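3. Materials and Methods

3.1 Cloths

The study was limited to reusable white cleaning cloths with a stitched edge. Cloths of this kind are bought in bulk by offices, schools and small kitchens, and they are usually taken out of service long before the body of the fabric has worn through. Our earlier visits to user sites suggested that the edge was the usual cause. A cloth with a drawn or rippled edge does not lie flat in a stack, does not fold to a regular size, and tends to be picked out as "old" by the person who takes it from the shelf. How much of this rippling comes from the wash, and how much was there when the cloth left the sewing line, has not been settled in the literature we were able to find.

Four cloth types were used. Two came from Starnusar and two from Simões. Within each supplier, the types differed in the way the colored edge was attached: either as a separate strip sewn to the body, or as a folded hem with the colored band laid over it and stitched through. All other listed properties (nominal size, body weight, thread type) were matched as closely as the catalogs allowed. The match on body weight was good for Simões and poorer for Starnusar, where the folded type was slightly heavier. This difference is taken up again in the discussion.

Color was not a variable of interest. It was kept in the design only because the contrast between band and body makes the seam line easy to follow by eye, and earlier graders had complained about all-white samples. On all-white cloth the graders tended to follow the shadow of the hem instead of the stitch line, and their scores moved with the direction of the light.

3.2 Definition of pucker

Pucker is used here in the narrow sense: a repeated raising of the fabric along a seam, caused by a difference in length between the layers joined or between the fabric and the thread. It is kept apart from two other faults that are often reported under the same name. A fold is a bend in the body of the cloth that can be removed by hand and leaves the seam as it was. A wave is a slow rise and fall of the whole edge, with a length many times the stitch length, and is normally a sign that the band has shrunk less than the body.

The distinction matters for grading. A cloth that has been gathered up in any way will show broad folds, and these can cross the seam at any angle. Graders with little training read such folds as pucker, particularly where a fold and the hem run in the same direction. The raised, slightly uneven surface of the hem itself stays visible next to the colored stripe even when the cloth is bunched, and with some practice it can be told apart from the larger folds around it. 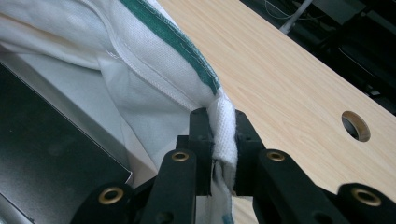 3.3 Washing and drying

All cloths were washed at Zoltis, a commercial laundry that handles mixed small loads, on the program it uses for kitchen textiles. Each cloth went through eight cycles. We did not attempt to reproduce a home wash. Home machines differ widely in load size and spin speed, and a single commercial line gave us a treatment that could be repeated without change over the length of the study.

Loads were made up with ballast of plain cotton pieces so that the fill level was the same each time. Cloths from the two suppliers were never placed in the same load. This was done to avoid transfer of lint, which had been a nuisance in the pilot: fine fibers from one type settled into the surface of another and made the seam harder to see.

Drying was in a tumbler, followed by a rest period on open racks. The rest period turned out to be more important than expected. Cloths taken straight from the drum scored worse than the same cloths left on the rack until the next morning, and the difference was larger for the separate-strip type. We take this to be a moisture effect. The body of the cloth regains water from the air more slowly where it is held by dense stitching, and until that process is complete the edge and the body are not at their final lengths. All scores reported in Section 4 were therefore taken after the rest period.

No ironing or pressing was carried out at any stage. One load was lost to a program error — the machine had been left on a hot setting by the previous shift — and was replaced in full with unused cloths from the same batch.

3.4 Grading surface and working posture

Grading was done seated, at a plain table. The choice of table is seldom reported in studies of seam appearance, though it affects the result in at least three ways. The color of the top sets the contrast against which the edge is judged. Its finish determines whether there is glare under an overhead lamp. Its height fixes the distance between the eye and the cloth, and with it the size of detail that a grader can be expected to resolve.

A light top was preferred. On a dark one the white body of the cloth appears brighter than it is, and the graders reported tiredness earlier in the session. A strongly patterned top was ruled out. A fine wood grain proved acceptable so long as the cloth was set with its seam across the grain; when the two ran in parallel, one grader gave higher pucker scores to the same sample, an effect that disappeared on turning the cloth.

Height was set so that the forearms could come in over the near edge without the shoulders being raised. In this position the two arms meet in front of the body in a wide V, and the hands come together near the middle of the table. Everything that has to be handled should be placed at that point. Reaching to either side brings one shoulder forward and turns the head, and the line of sight to the seam is then no longer square. Figure 1 gives the position of the arms.
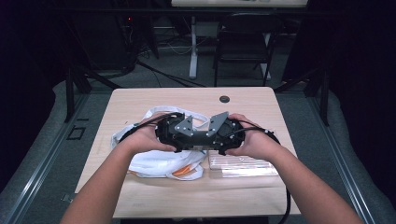

Figure 1. Position of the forearms over a light, wood-grain tabletop, seen from above. Both hands are closed on a black hand-held gripper.

Graders were asked to work with bare forearms. Long sleeves drag on the near edge of the cloth when it is being turned, and a small pull along the hem is enough to flatten mild pucker for several seconds. The same reasoning applies to wristwatches and bracelets. Where a grader preferred to keep a sleeve down, the cuff was folded back and held above the wrist.

3.5 Grading procedure

Each cloth was dropped from a low height onto the table, smoothed once with the flat of the hand from the center outward, and left alone for a short time before scoring. Smoothing along the seam was not allowed. The grader then compared the edge with a set of reference cloths prepared by Nnamdi Anozie before the study began, and wrote down the number of the nearest match. Half steps were allowed between references, but nothing finer.

The reference set was made from Odia sheeting, which takes a stitch evenly and changes little in storage. Thread tension was raised in steps to produce increasing pucker. It may be objected that pucker caused by tension does not look the same as pucker caused by shrinkage. This is true at the upper end of the scale, where tension gives a shorter and more regular ripple. In the range that covers nearly all of our samples the two were close enough that graders did not comment on any difference, and we saw no pattern in the repeat scores that would point to one.

Scores were given separately for each side of the cloth and then averaged. Corners were left out. The turning of the band at a corner adds bulk that no reference cloth can represent, and the sewing quality there varied more within a single package than between suppliers.

3.6 Lighting

A single lamp was placed to the left of the grader, low enough to throw a shadow from the raised parts of the hem. Room light was kept on but reduced. With the lamp overhead the scores for mild pucker collapsed toward the smoothest reference, as would be expected: the ripple is then lit evenly on both slopes and there is little left to see. With the lamp too low, the reverse occurred, and broad folds in the body cast long pale shadows that ran into the seam.

The lamp position was marked on the table with tape and checked at the start of each session. On dull afternoons in January the blinds were left open; at all other times they were closed. A comparison of repeat scores from open and closed conditions showed no shift in the mean and only a slight increase in spread, and the sessions were pooled.

3.7 Treatment of repeat scores

Repeat scores on the same cloth were not averaged before analysis. The spread between repeats carries information on the grader and on the sample, and removing it at this stage would have hidden the effect of the rest period described in Section 3.3. Cloth was entered as a random term, with supplier and edge construction as fixed terms. Wash cycle was treated as an ordered variable. Cloths withdrawn for a broken seam were kept in the data up to the last cycle at which all sides could still be scored.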